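Cheese, chutney and a very full car: a day at the Darent Food Fair

Posted Feb 23, 2019

I've been promising myself a trip to the Darent winter food fair for years and something always gets in the way (a cold, a wedding, one memorable flat battery). This time I booked the tickets back in November, wrote it on the kitchen calendar in red pen and told everybody I was going so I couldn't wriggle out of it. And I'm so glad I did, what a day!

If you haven't been, it's held in the big hall behind the old market, with the hot food stalls outside in the yard. The programme listed 53 stalls and I think I spoke to somebody at nearly all of them. Entry was a fiver, kids free, and you get a paper map which I lost before I'd got past the bread.

Getting in

Doors opened at ten and there was already a queue round to the car park. It moved quickly though, and a very cheerful lad was going up and down it with a tray of warm cheese straws, so no one was grumbling. If you're driving, use the lower car park, as the top one fills up early and the one-way system will send you all the way back to the roundabout. Ask me how I know.

Wear layers too. The yard was freezing and the hall was like an oven by lunchtime.

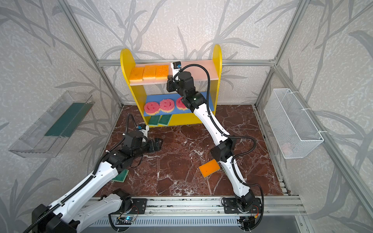
The cheese end

I went straight to the cheese. Leckie had the biggest counter, with their washed-rind one that smells like a farmyard and tastes like heaven, plus a new smoked version that I wasn't so sure about. Nice on a cracker, but I wouldn't want a whole wedge of it. The woman serving let me try five different things and didn't once look at my purse, which is more than I can say for the stall next door where the samples were the size of a fingernail.

I came away with the washed-rind, a soft goat's cheese rolled in ash, and a lump of something crumbly whose label came off in my bag. It's gorgeous, whatever it is. If you were there and remember a crumbly white one with a slight lemony taste, on the left as you go in, please tell me what it's called!

Wullero were just along from there with their oils and pickles. Their pickled fennel is my find of the day, sharp and a little bit sweet, and I've been eating it straight out of the jar with a fork. They do a chilli oil as well, in three strengths. I tried the middle one and had to go and stand by the door for a bit.

The demonstration kitchen

There were cookery demos on the hour and I caught two. The first was Cameron Baxter doing soda bread, start to finish, while chatting away about his gran's kitchen and her terrible oven. He's a natural. No scales, no timer, just handfuls of this and a splash of that, and he made the whole thing look so easy that I came home and had a go the same evening (mine was a brick, but a tasty brick).
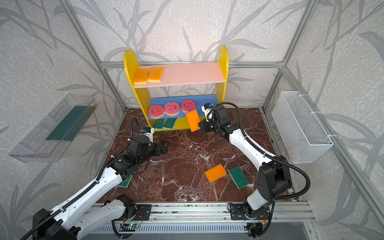
He passed the loaf round afterwards with salted butter and I may have gone up twice. His main tip was to handle the dough as little as you possibly can, and to get it into the oven the minute it comes together. I'd always kneaded mine for ages, so there's my problem.

The second demo was marmalade and the microphone kept cutting out, so from the back I caught maybe half of it. Something about soaking the peel overnight. The smell was wonderful anyway, all that hot orange drifting down the hall. They really do need a second speaker at the back if they're going to keep putting the demos in that corner.

Lunch and the yard

Outside I had a lamb flatbread, with mint yoghurt and far too many onions, and it took 20 minutes of queueing but I'd do it again. The soup stall next to it had no queue at all and the people eating from it looked very happy, so that's my plan for next year. There was also cider, mulled, in proper mugs with a pound deposit. Tristar were doing the coffee from the back of a little van, and it was strong and hot and exactly what I needed by two o'clock.

Over the loudspeaker they said 2,222 people had come through the doors, which got a big cheer. It did feel crowded just before lunch, especially by the fudge, where two pushchairs and a man with a cello case had got themselves into a proper knot.
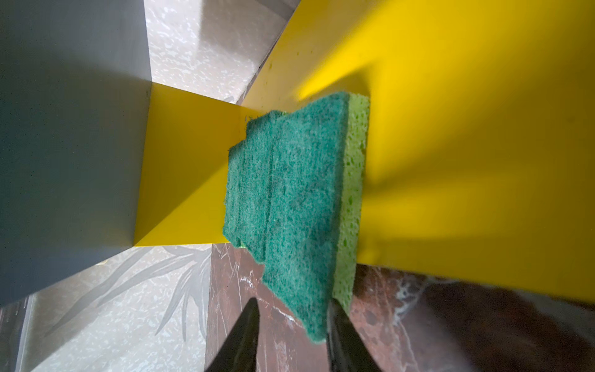
Double-sided sponge, green scouring side and yellow-green side

My haul, for anyone who's nosy: three cheeses, two jars of the fennel, a rye loaf, a bag of spiced nuts (gone by the time I got home), some damson jelly and a ham hock. I'd set myself a limit and went over it by £22, most of that the ham hock.

Next year's dates aren't up yet. I've asked to go on their mailing list, and I'll put them on here when I hear. I'll be taking a bigger bag and getting to the soup stall before noon.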